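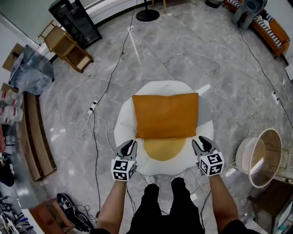 Fried egg cushion and orange pillow, floor level.

Retent progress report to the Keltitz fund
1 February 2022

Hello again, and sorry this is a long one. You asked for a page and I've tried, but a lot has changed since the last report and I'd sooner put it all down now than have you find it in the budget later.

First the big number. We have now taken in 3,842 items of home textiles since the grant started, mostly bedding, curtains, cushions and towels. Of those, 1,811 have gone out to households. The gap looks worse than it is (I know how it looks!). A good part of the rest has been cut down for stuffing and cleaning rags, and the remainder is on the shelves at Gashaw waiting for covers, zippers or somebody who wants a brown velvet bedspread. We have a great many brown velvet bedspreads.

Cushions and pillows are still our most asked-for thing after duvets, which surprised me when we began. I'd put them in the proposal almost as an afterthought. But people moving into an unfurnished place have bare floors for weeks, and something to sit on matters more to them than a set of curtains. Kids' ones go out the same day. Plain square ones take longer, and anything with a fringe seems to stay forever.

The washing. You'll remember this was where we were stuck last time. Turkeck gave us their off-peak slots from early evening, and that has made a huge difference to the duvets and blankets, which our own machine could never handle. Filled cushions are harder. We can only send the covers, so the inners get checked by hand, aired on the racks and then either passed or opened up. Old foam goes straight out. I'd love to tell you we have a clever way of doing this part, but it's a nose and a flashlight. 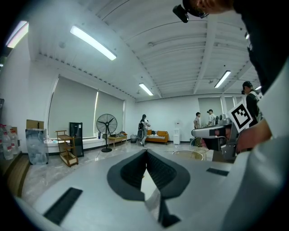

Turkeck wrote back to say the washing itself is going fine from their end and that our loads would move faster if we sorted by fill before we bagged, so feather never arrives mixed in with polyester. Fair point. We started sorting that way two weeks ago and I can already see the difference on the drying side, though I'd like another month of it before I promise you anything.

Repairs are behind. There's no nice way to put it. The plan had three repair evenings a month and we've been running two, mainly down to the second sewing machine being out of action for more than seven weeks while we waited for a part. It's back now and running well — a little loud, but fine. The third evening restarts in February. I've moved the unspent money for thread and zippers into this quarter and marked it on the sheet, so please shout if you'd rather I handled that some other way.

Collection points are up to 13. The newest one is the bike shop on the corner, and it filled its bin before I'd even put the sign up. Two of the older points are slow, and I'm tempted to drop one of them and use the driving time for home pickups. Older folks especially have beautiful wool blankets and no way to get them to us. I'd want to talk that over with you first, as the proposal says we'd keep every point open through the full year.

Storage at Gashaw is tight but working. We got the taller shelves, and I've stopped accepting mattress toppers altogether. They ate a whole bay and hardly any of them went out. The lease runs to the summer on the same terms. After that I really don't know yet, and I'd rather say so than give you a cheerful guess.

Money, quickly. We're under on transport, over on laundry bags (the cheap ones split, so we bought better ones) and about level on everything else. The sheet is attached with the changes in yellow. The one thing I need a decision on is whether leftover transport money can go toward new pillow protectors. We can't pass on a pillow without one, and the donated ones are mostly worn through.

Next up is the spring bedding drive, and a short how-to sheet for donors on what we can and can't take. I'll send you the draft before it goes to the printer. If you want to come by, repair evenings are the best time, and the heating has been fixed, so you can leave your coat on a hook like a normal person this time.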